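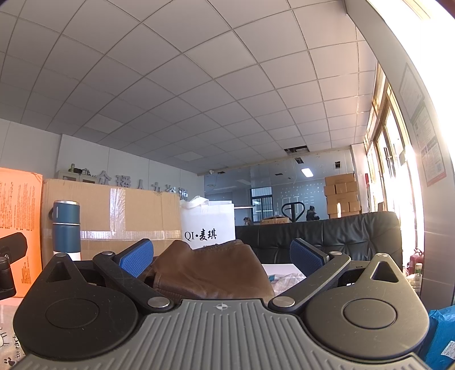
Figure 1. Brown leather item between the two blue finger pads.

Lindix: grasp timing labels for soft leather goods
Project report, second semester

Our project, Lindix, is a small software tool which finds the moment of grasp in wrist camera video. The input is the video and the measured gripper width. The output is one label per demonstration - approach, close, hold or release - for every video segment.

We collected 205 demonstrations and kept 641 segments after cleaning. The first version used only a threshold on the width. It worked well with boxes, but leather is thin and folds, so the fingers are almost closed before they touch anything. We therefore added a small image classifier, trained for 1000 steps, which looks only at the area between the fingertips. The specular reflection of leather was the most difficult part, and we changed the colour augmentation two times because of it.

Time alignment was done with the Roltel logger. When two grippers are recorded together, each one has its own clock, and we correct the offset before labelling.

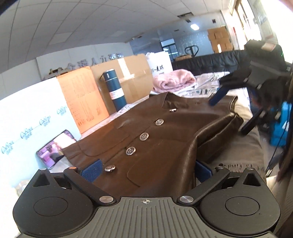
Why is the clock offset corrected before labelling and not after?
The labels of one gripper depend on what the other is doing, so an uncorrected offset would put the hold phase in the wrong segment.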